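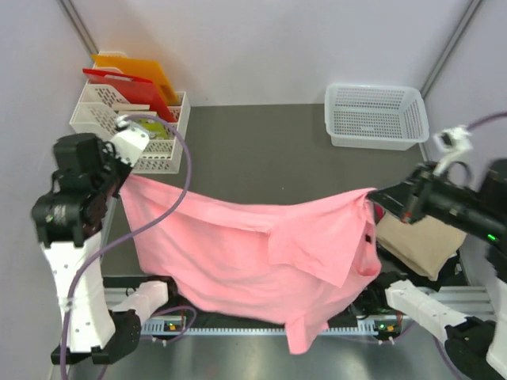
Abb. 1: Rosa T-Shirt, an zwei Ecken gehalten, über dem Tisch

Textilpflege und Haushaltsorganisation, Skript zu Einheit 3: Das T-Shirt

So, heute geht es endlich ans Falten. Ich weiß, einige von euch haben nach der letzten Einheit (Flecken, Waschzettel, das ganze Elend) gefragt, wann der angenehme Teil kommt – jetzt! Ich mag dieses Thema wirklich gern, und ich habe deshalb auch wieder zu viel Material. Was wir am Samstag nicht schaffen, lest ihr bitte hier nach.

1. Warum ausgerechnet das T-Shirt?

Ein Geschirrtuch kann jeder falten, ein Rechteck bleibt eben ein Rechteck. Beim T-Shirt kommen Ärmel dazu, ein Ausschnitt, zwei Stofflagen, die gegeneinander rutschen, und ein Jersey, der sich an den Rändern gern einrollt. Und es ist in fast jedem Haushalt das Teil, das am häufigsten durch die Hände geht. Ich habe für die Kursunterlagen einmal meinen eigenen Schrank ausgeräumt und kam auf 17 Stück, und ich halte mich für sparsam.

2. Aufnehmen und hängen lassen

Schaut euch in Abb. 1 an, wie der Stoff fällt. Zwei Griffpunkte, dazwischen ein breiter, durchhängender Bogen, in der Mitte hat sich das Shirt über sich selbst gelegt, und ein Ärmel baumelt nach unten. Genau so hängt es bei den meisten von uns nach dem ersten Griff in den Korb auch! Das ist noch keine Ausgangslage zum Falten, aber ein guter Moment, um sich zu orientieren: Wo ist ein Ärmel? Wo läuft eine Naht?

Mein Rat: Sucht zuerst die Schulternähte. Sie geben am wenigsten nach, und wenn ihr das Shirt dort fasst, fällt der Rest fast von selbst gerade. Wer am Saum greift, hat den Ausschnitt unten und muss später drehen (geht auch, dauert nur länger). Dann die Hände auseinander, bis der Bogen flacher wird, aber bitte nicht am Stoff zerren. Jersey verzeiht viel, ein ausgeleierter Halsausschnitt bleibt trotzdem ausgeleiert.

Einmal kurz ausschlagen, dann ablegen. Wenn sich eine Lage umgeschlagen hat, nehmt das Shirt ruhig noch einmal hoch. Auf dem Tisch daran herumzuzupfen ist mühsam, das sehe ich in jedem Kurs wieder.

3. Ablegen und glatt streichen

Vorderseite nach unten, Ausschnitt von euch weg. Mit der flachen Hand von der Mitte nach außen streichen, erst oben, dann zum Saum hin. Die Ärmel legt ihr seitlich aus. Rollt sich der Saum ein, haltet ihn mit einer Hand fest und streicht mit der anderen darüber.

Zum Untergrund: Ich arbeite am liebsten auf einer dunklen, matten Tischplatte. Helle und kräftige Farben heben sich davon gut ab, und man sieht schiefe Kanten sofort. Auf dem Bett geht es natürlich auch, aber da sinkt alles ein und die Kanten werden weich.

4. Die Faltung selbst

Wir üben die Variante, die im alten Omitz-Skript »Drittelfaltung« heißt:

Rechte Seite zur Mitte, Ärmel zurückklappen, sodass er auf dem gefalteten Streifen liegt.
Linke Seite genauso darüber.
Saum bis knapp unter den Ausschnitt hochschlagen.
Noch einmal halbieren, umdrehen, fertig.

Gute 20 Sekunden pro Shirt sind für den Anfang völlig in Ordnung. Bitte keine Wettrennen wie beim letzten Mal in Rivbridge, so lustig das war!

Wer mag, nimmt ein festes Brett als Schablone. Das legt man unterhalb des Ausschnitts mittig auf und faltet beide Seiten darum herum – alle Shirts werden gleich breit, und der Stapel steht. Zieht das Brett aber heraus, bevor ihr den Saum hochschlagt, sonst beult es.

5. Wohin damit?

Gefaltete Teile legt ihr sofort an einen festen Platz neben der Arbeitsfläche, immer mit der geschlossenen Kante zu euch. Ein flacher Korb mit Gitterwänden eignet sich prima, weil man von der Seite sieht, was drin ist. Stellt ihn leer hin, bevor ihr anfangt, und zwar hinten auf den Tisch, damit vorne Platz zum Ausbreiten bleibt. Ob ihr danach stapelt oder hochkant einsortiert, besprechen wir in Einheit 4. (Ich bin Team hochkant, das wisst ihr inzwischen.)

6. Zum Üben bis nächste Woche

Faltet drei eigene T-Shirts, am besten aus unterschiedlich dickem Stoff, und notiert euch, an welcher Stelle ihr jeweils zuerst gegriffen habt. Im Bovier-Heft steht auf Seite 134 noch die Anleitung für lange Ärmel, die dürft ihr gern schon probieren. Bringt bitte ein Shirt mit, das euch besonders geärgert hat. Meins ist weit geschnitten, rutschig und wird nie gerade, darauf freue ich mich schon!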